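Plotmont flower swap opens Sunday with 225 arrangements to make

PLOTMONT – Work starts Sunday on the fabric flower arrangements that will go to the care homes on Maldonado Street, and the organizers are asking residents to look through closets and storage bins for artificial roses they no longer want.

The swap runs from 10 a.m. to 4 p.m. in the lower hall of the Plotmont Library. Anyone can bring artificial flowers, leave them at the sorting table and take home others in trade. What is left at the end of the day goes into the arrangements. Entry is free, and there is no limit on how many flowers one household can bring.

The target this year is 225 small arrangements, one for each resident's room in the two Maldonado Street homes, with a few left over for the dining rooms. Last year's swap produced fewer than planned after red flowers ran short by early afternoon and the last tables had to finish with yellow and white.

Red roses are again at the top of the list, and velvet ones in particular. The homes asked for them by name. Staff there told the library that residents like to touch the petals, and that the smooth, shiny kind tend to be left on the shelf.
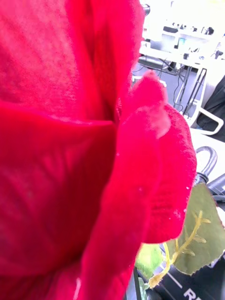
A red fabric rose with velvety petals and a green leaf.

Velvet flowers need more care than plastic or silk-type ones. The pile picks up lint, and it flattens if the flower has been stored under something heavy. Visitors are asked to clean their flowers before they come, as there will be no sink or steamer in the hall.

The library's instructions are short. Hold the flower upside down and tap the stem to loosen dust. Go over each petal with a soft, dry brush, working from the center of the bloom toward the rim. A clean makeup brush or a baby's hairbrush will do. Small specks can be lifted off with a piece of tape pressed lightly and pulled straight up. Do not rub, and do not use water on velvet unless the label says it is safe, as red dye may run onto the leaves and onto anything packed beside it.

Petals that have been crushed can often be brought back with steam from a kettle, held well away from the spout for a few seconds and then shaped by hand. Leaves can be wiped with a barely damp cloth. If a leaf has come off its stem, bring it anyway. Loose leaves go into a separate tray and are used to fill gaps.

Flowers with strong perfume or glitter cannot be accepted for the homes. They can still be traded between visitors at the table by the stairs.

Valtteri Eskola, who is running the sorting table for the second year, said people should not hold back flowers that look worn.

"A petal with a bald patch can be turned to the back," Eskola said. "We can use it. What we can't use is anything with mildew, so please smell the box before you load it in the car."

The arrangements will be made in plain glass jars, which the Hotmont grocery on Dronar Road has been collecting since October. The store has set aside 250 of them. Each jar gets one large rose or two smaller ones, a stem of greenery and a layer of gravel to keep it from tipping over. Stems will be cut to a standard length so that the finished jar fits on a bedside table next to a lamp.

Eight tables will be set up for cutting and assembly. Wire cutters are provided, but there were not enough to go around last year, and people who own a pair are welcome to bring them with a name taped to the handle. Children can help fill the jars with gravel. Cutting is for adults.
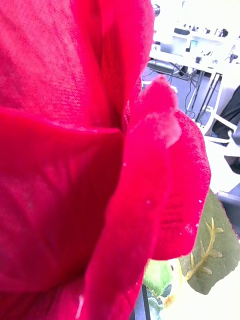 Reader Maribel wrote in after the first notice of the swap to ask whether fabric roses are the best choice for the homes, when the garden club on Dronar Road could supply fresh ones in summer. Her mother lived in one of the two buildings, she wrote, and what she looked forward to was the smell of real flowers in the hallway. She added that she would be bringing a bag of velvet roses from her mother's room all the same, and wanted to know if the stems should be left on.

They should. Organizers ask that stems stay whole until the flowers reach the tables. As for fresh flowers, the homes allow them in shared areas but not in every bedroom, and the library says it would be glad to pass along any offers from gardeners.

Flowers can also be dropped off before the weekend in the bin inside the library's front door. Pack them upright in a tall box if possible, with tissue between the blooms, and mark the box "swap." Boxes will not be returned unless a name and phone number are written on the lid.

Parking is available behind the building. The lot has 50 spaces, and the side entrance nearest the lot has a ramp to the lower hall.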